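Ribbed and corrugated metal

Ribbed metal is metal sheet or bar that has been given a repeated pattern of ridges and grooves running in one direction. The best known kind is corrugated sheet, with its smooth wavy profile, but the family also takes in box-profile roofing, fluted panels, standing ribs pressed into doors and lids, and long profiles pushed through a die with the ridges already in place. It is one of the simplest ideas in metalworking and still one of the most rewarding to study.

How it works

A flat sheet bends easily in every direction. Fold it into waves and the metal no longer lies in a single plane: part of it sits high, part of it sits low, and the sheet becomes far harder to bend across the ridges. It stays quite easy to bend the other way, so roofers run the ridges from support to support. The same effect can be felt with a sheet of writing paper, which droops when held by one end but stands out straight once it has been pleated (a wonderful thing to show a child!).

Depth matters more than anything else. A deep profile can span a long gap with thin metal, while a shallow one needs supports closer together. The spacing of the ridges, the shape of their corners and the grade of the metal all play a part too.

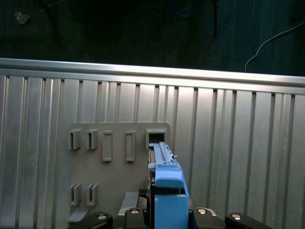

Deep ribs are wasted on a short span, according to Nusrat Marwat, and too many sheds are roofed with a profile that was meant for a warehouse. Other writers take a softer view and point out that a deeper profile also drains better in heavy rain, which can be worth the extra metal on a low-pitched roof.

History

Corrugated iron was patented in London in 1829, and its first uses included large roofs at the docks. Early sheets were wrought iron, painted or tarred against rust. Zinc coating followed within a few years and changed everything – a light sheet that nested in a stack and lasted for decades could be shipped almost anywhere. Whole churches, shops and houses were sold in parts and sent overseas. Mild steel took over from wrought iron toward the end of the nineteenth century, and aluminum sheet became common in the twentieth.

Methods of making

Most corrugated sheet is roll formed. A coil is fed through pairs of rollers, each pair bending the metal a little further until the full profile is reached. Short runs can be made on a press brake, one fold at a time, which is slow but allows odd shapes. Stamping is used where the ribs stop short of the edge, as on lids, trays and many equipment covers.

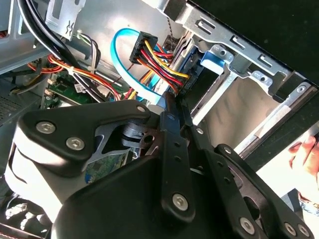
Department of Building Crafts and Materials

Extrusion is a different process altogether. A heated billet, usually of aluminum alloy, is forced through a shaped opening and comes out as a long bar with its ribs, slots and ledges complete. Very fine detail is possible, and the ridges can be thick in one place and thin in another, something no folded sheet can offer. The price is weight, along with the cost of the die.

Appearance

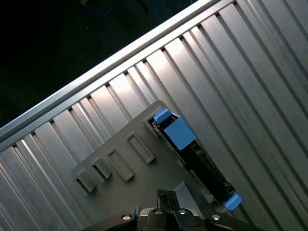 Architects have loved fluting since the stone columns of the ancient world, and metal took up the habit with great success. Ridges break a big plain surface into lines, hide small dents and make a low building look longer or a narrow one look taller. They also do marvelous things with light. On slanting silver ribs like these, one channel can shine almost white while others stay a cool gray, and the thin dark seams between them sharpen the pattern. Paint softens the contrast, and a matte finish softens it more.

Care and repair

Grooves collect leaves and grit, so roofs under trees want a sweep every October or so. Fixings are the usual weak point. Screws driven too hard crush their washers, and screws left slack let water in. A sheet that has been walked on between supports may keep a crease, and the crease will hold water. Unlike metals should be kept apart in damp places – copper pipe draining onto a zinc-coated roof is a classic way to ruin it.

See also: Standing seam roofing; Fluting (architecture); Galvanizing; Extrusion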